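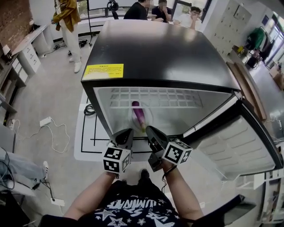

Ticket 1522
Subject: Compact refrigerator, warm compartment and condensation on inner door panel
Opened: 2018-09-17
Requester: Wanda Obi, Zustuvside
Assigned: Kirstin Crichton
Unit: Skiris compact, right-opening door, asset tag 296
Priority: Normal
Status: Resolved, see final entry

Requester's description

The small refrigerator doesn't hold temperature. Produce left in it overnight is not noticeably cooler than the room by morning. The fan can be heard. There is water on the inside of the door most mornings, mainly on the lower part, and a little on the floor of the compartment near the front. The dial is at the coldest setting and has been since May. Unplugging it for an hour and plugging it back in made no difference. Please advise whether it can be repaired or needs replacing. We only keep vegetables in it, usually one or two eggplants, so an eggplant is what I have been checking with.

Entry 1, K. Crichton

Acknowledged. Before anyone takes the back panel off, please answer the following.

Is the unit plugged directly into the wall or into a power strip?
How much space is there behind it?
Does the door close under its own weight from a hand's width open, or does it need a push?
Does the fan run all the time, or does it cycle?
Is anything stored against the back wall of the compartment?

Please also move the dial from coldest to the middle position and leave it there until I ask for a change. On this model the coldest setting keeps the cooling element on without a break, which makes the other symptoms hard to read.

Entry 2, W. Obi

Power strip, shared with a lamp and some chargers. The gap behind it was small, maybe two fingers. The door needs a push. The fan runs all the time as far as I can tell. Nothing is stored at the back now, but there was a bag of onions against the rear wall last week.

Dial moved to middle.

Entry 3, K. Crichton

The gap is too small. Skiris asks for 200 mm behind the cabinet for this size. With two fingers of space the warm air from the rear has nowhere to go and is drawn in again, and the unit ends up cooling against its own exhaust. Pull it forward and leave it running for a full night with the door shut. Give it its own outlet if you have one. The load is small and I don't expect the strip to be the fault, but it's easier to rule out now than later.

The onions would also have covered the fan vent. Keep the rear wall clear from now on, including tall items on the wire shelf.

The door is a separate matter. If it needs a push, either the gasket has taken a set or the cabinet is leaning forward. Check the lean first. Put a level on top, front to back. The front should be very slightly high so that the door falls closed.

Entry 4, W. Obi

Moved forward. Own outlet. The level shows the front low. I don't see adjustable feet on the front, only fixed ones.

After one night the compartment is cooler than before, still not cold. Water on the door is the same.

Entry 5, K. Crichton

The feet are fixed on units bought through Turnau. The ones from Paterson have a threaded pair at the front, so the instructions in the manual don't apply to yours. Use two thin rubber pads under the front feet. Don't use folded cardboard. It compresses, and the lean comes back within a week.

Then the paper test on the gasket. Close the door on a strip of ordinary printer paper and pull. There should be drag at every point. Work around the whole perimeter and write down where the paper slides out freely. Do the corners twice.

Condensation low on the door panel normally means room air is getting in at the bottom edge or the lower hinge corner.
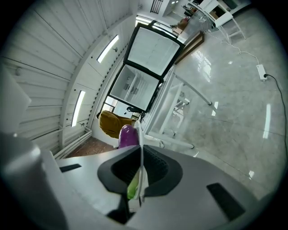
Entry 6, W. Obi

Pads fitted and the level is now correct. The door closes on its own from a hand's width.

Paper test results:
Top edge: drag all the way across.
Handle side: drag, slightly weaker at the bottom.
Hinge side: drag.
Bottom edge: no drag for the last third before the handle corner.
Bottom handle corner: no drag, both attempts.

There is also a flat spot in the gasket at that corner. It looks as if something was shut in the door for a long time.

Entry 7, K. Crichton

That accounts for the water. A flat spot can often be recovered without a new gasket:

1. Switch the unit off and let it reach room temperature.
2. Wipe the gasket and the cabinet face with warm water and a little dish soap. Dry both.
3. Warm the flat section with a hair dryer on the low setting, keeping it moving. Stop when the rubber feels soft. Do not use a heat gun.
4. Pull the lip outward with your fingers and hold until it cools.
5. Close the door and leave it closed for a few hours before switching on.
6. Repeat the paper test.

If there is still no drag at the corner, the replacement gasket is part 451. It pushes into a channel and needs no adhesive.

With the door open, please also check the round vent for dust. A soft brush is enough. Don't push anything through the openings with the power on.

Entry 8, W. Obi

Steps 1 to 6 done. Light drag along the whole bottom edge now, and at the corner on both tries. The vent had some lint on it, brushed off.

Switched on with the dial at middle. Question about the load: does it matter where the eggplant goes for the overnight check? I had it directly on the floor of the compartment near the front, where the water collects.

Entry 9, K. Crichton

Yes. The floor at the front is the warmest part of this cabinet and the wettest when the seal is poor. Put it on a small plate so it is off the surface, further back but not touching the rear wall. Use the same spot each time or the readings can't be compared. One item only. Put the thermometer beside it, not on the wire shelf.

Keep door openings to a minimum during the check — this type recovers slowly, and five minutes with the door wide open will cost most of an evening.
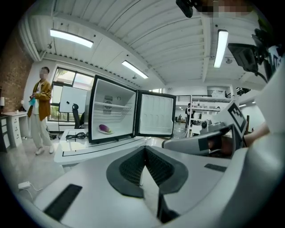 Entry 10, W. Obi

Two nights run with the plate. Thermometer steady both mornings and well below where it was when I opened the ticket. The eggplant was cold to the touch. Door panel dry the first morning, one small patch at the handle corner on the second. No water on the floor of the compartment.

The fan still doesn't cycle off. Is that a fault?

Entry 11, K. Crichton

No. On this model the fan runs whenever the unit has power. Only the cooling element responds to the dial. The manual is vague on the point and we get the question a lot.

The patch at the corner suggests the gasket hasn't fully recovered. I've put in an order for part 451 to be held at Zustuvside. Fit it only if the paper test fails again or the patch grows. Leave the dial at middle. For eggplant, going colder is no improvement anyway — it pits and browns if kept too cold for more than a few days.

Entry 12, W. Obi

Understood. Gasket received and put in the drawer with the manual. Current one still has drag at the corner. OK to close.

Resolution, K. Crichton

Cause: insufficient rear clearance, cabinet leaning forward, flat spot in door gasket at bottom handle corner. Vent partly obstructed by stored items and lint.
Action: clearance set to 200 mm, pads under front feet, gasket reshaped with heat, vent brushed, dial returned to middle.
Parts used: none. One gasket on site, unfitted.
Follow-up: repeat paper test in a month. Reopen under this number if the bottom corner fails.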